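3.2 Collection of discarded computers

In Sulgate, households could leave old equipment at the depot in Paju Street at no cost. We sent a short survey to 800 households and 600 replied. Most of them kept at least one unused computer at home -- often for many years. The main reason was worry about private files.

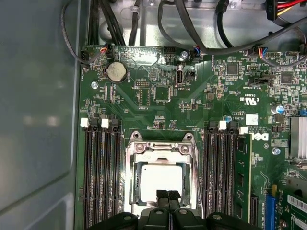
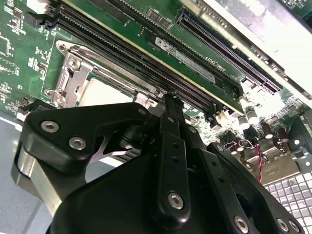 Figure 2. Green computer motherboards, the part of highest resale value in our survey area.

Distance had a smaller effect than we expected. Residents of Teltetti, who live 14 km from the depot, brought their equipment as often as those in the centre. A second depot at Hason opened in April, and its records are not included here.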